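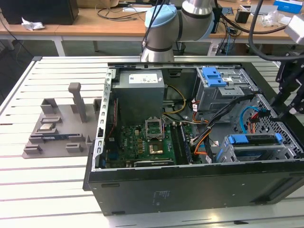 The Tamville Code is a set of working rules for bench cells in which a robot arm fits parts into desktop computers or takes them out. It covers the layout of the table, the state of the computer before the arm moves, the handling of small parts, and the records kept afterwards. Under the Code the tower is laid on its side with the side panel off, so that the arm can come down into it from above, and the loose parts wait beside it in a fixture, the processor in a shallow recess and the memory stick in a long slot. The Code is voluntary. It was drawn up at Tamville by three firms, Pomska, Waso and Ramasamy, and is used mainly in small repair and reuse shops and in teaching workshops.

Contents
Background
Table and fixture
Parts handling
Cables
People near the cell
Records
Criticism

Background

Before the Code, each of the three firms had its own house rules. Pomska's were written for taking computers apart and said little about putting parts back. Waso's dealt mostly with fixtures. Ramasamy supplied training and had a long list of checks for operators, many of which overlapped. The first joint text appeared as Sheet 1410, which is still the number printed on the short version. The longer version is Sheet 1647, and it adds worked layouts and a form for recording faults.

The Code does not replace safety law or the instructions that come with a robot. Where the two differ, the stricter rule applies. It also leaves the choice of arm and gripper to the user.

Table and fixture

The computer must rest flat and must not shift when pressed by hand at any corner of the case. Stops or clamps may be used, but they must stay out of the path of the arm. A shop that handles several models of case is expected to keep a separate layout for each one. Reusing a layout for a case that is "nearly the same" is listed among the common faults.

Parts are held in a fixture at a fixed place on the table. Each part has its own recess or slot, and it should only be possible to put the part in one way round. If a fixture can be printed, the Code asks that its drawing carry a version number and that worn copies be thrown away. A worn slot lets a memory stick lean, and a small lean at the fixture becomes a larger error at the far end of the stick.

Positions are checked at the start of each shift and again whenever the fixture has been lifted off the table. The check is done at low speed with an empty gripper. The operator moves the arm to a taught point above each recess and compares it with a mark on the fixture. Shops may use a camera for this, but the marks must still be there for checking by eye.

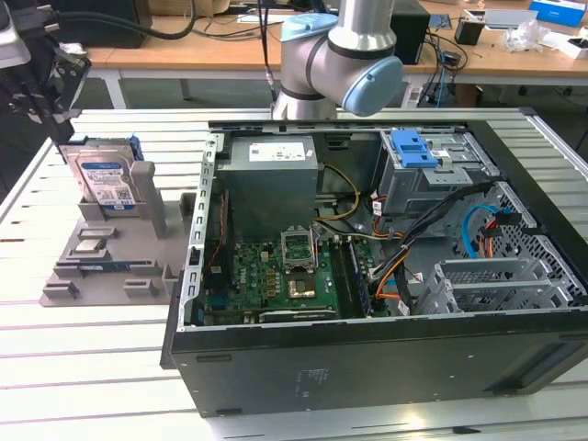
Moving the fixture to the other side of the computer counts as a new layout, and all taught points have to be checked again. The same applies when the gripper is changed. Wiping down or tightening a bolt does not count, provided nothing has moved.

Parts handling

Processors are treated as the most delicate parts. The gripper may hold a processor only by its edges, and it must be lowered straight down. The socket cover has to be fully open before the arm approaches. No downward force may be used to seat a processor in the kind of socket where it is meant to drop into place. If it does not sit level, the arm lifts it clear and stops, and a person looks at the socket before another attempt is made.

Memory sticks need some force, so the rule is different. The latches are opened first, the stick is lined up with the key in the slot, and the push is applied evenly along the top edge. The Code sets a limit of 2 attempts. After that the stick goes into a reject tray and the slot is inspected.

Hard drives are gripped by the sides of the case or by the mounting rails, and never by the circuit board. A drive that has been dropped from any height is set aside for testing, even if there is no mark on it. Users have complained that this fills shelves with good drives, but the wording has been kept.

Static control follows ordinary bench practice. The table is earthed, and so is any metal part of the gripper that can touch a component. Plastic bags and loose packing are kept off the worktable.

Cables

Loose cables cause more stops than any other item in the Code's list of faults. A cable can hide a socket from the camera, catch on a finger of the gripper, or spring back after it has been pushed aside. Sheet 1647 advises operators to tie back every cable that crosses the working area and to leave slack at the connector. Ties should be of a kind that can be undone by hand.
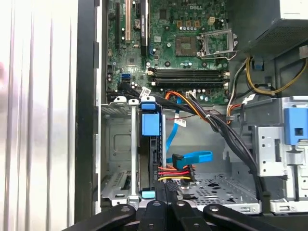 Does the mains lead have to be unplugged before the arm starts work? It must be unplugged from the computer before the side panel is taken off, and it stays out until the panel is back on. Switching off at the wall is not enough under the Code. The operator should also press the power button once after unplugging, to drain any charge left in the supply.

Data and power connectors inside the case may be handled by the arm only if the shop has a tested routine for that type of connector. Pulling on the wires is not allowed in any routine. Where a latch has to be pressed, the arm must press it before it pulls, and must stop if the plug has not come free by the end of the set travel.

People near the cell

Nobody reaches into the case while the arm is enabled. During teaching, when a person has to stand close, the arm runs at its reduced speed and the person holds the stop control. A second person may watch but may not give commands.

Records

Every stop is written down with the layout number, the part and the step. Routine runs need only a tally. Form 892 is the usual record sheet, though shops can use their own if it has the same headings. Records are kept for as long as the layout remains in use.

Criticism

Teaching workshops have found the shift check slow, particularly where a lesson is short and the table is shared. Repair shops object more to the limit on memory attempts, which they say was chosen with new boards in mind and is too strict for old slots with dust in them. A looser limit was proposed in August and was not adopted.

Last updated: 2020-11-13
First published in August, by the Waso reference desk

Home | Robots | Workshop rules | Index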